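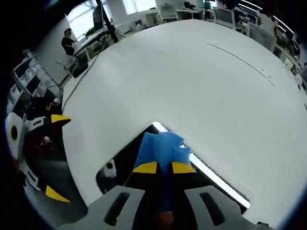 Home Stories Archive Submit About

The Lurnell Gauge

The gauge at Lurnell stood 200 meters upstream of the bridge. It recorded river level every 20 minutes and had done so without interruption through two changes of ownership. Noel Belmonte read the log in November, when the annual correction was due, and found the river four centimeters higher than it should have been.

He checked the datum first. The brass bolt in the bridge pier had not moved. He checked the float, the cable and the counterweight, then took a manual reading with a staff. The staff agreed with the gauge.

Flow was normal. Rainfall at Trurby, the nearest station in the hills, was below the mean for the month. The weir at Zullel was open, and the operator there confirmed the setting by telephone.

"Four centimeters is nothing," the operator said.

"It is 3,246 readings of nothing," said Belmonte. "Every one since the end of September."

He entered the discrepancy under Remarks and drove home with the log on the passenger seat.

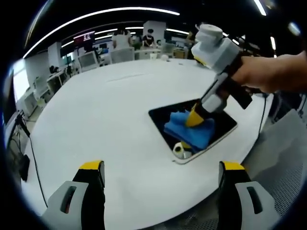

Second Visit

The district office sent Karakaya, a surveyor, with a level and a tripod. They worked from the bridge to the bend, taking the bed depth at fixed intervals. Karakaya wrote in pencil and did not speak while writing.

At the bend she stopped. The old survey showed a gravel bar on the left bank, 800 millimeters below the surface at low water. The bar was gone. In its place the bed was flat, and the staff struck something hard.

"Stone," she said. "Cut stone. It has an edge."

Belmonte took the staff and felt along it. The edge ran straight across the channel toward the far bank. He found a joint, then a second joint, evenly spaced.

"There was never a ford here," he said.

"There is no ford on the survey," said Karakaya. She wrote down the depth.

They repeated the line before dark. The second set of depths was shallower than the first by one centimeter – within tolerance for the instrument, though all the differences had the same sign. Karakaya initialed both columns. Belmonte walked back to the gauge to wait for the next reading, and she packed the tripod into the car and left the headlights on for him.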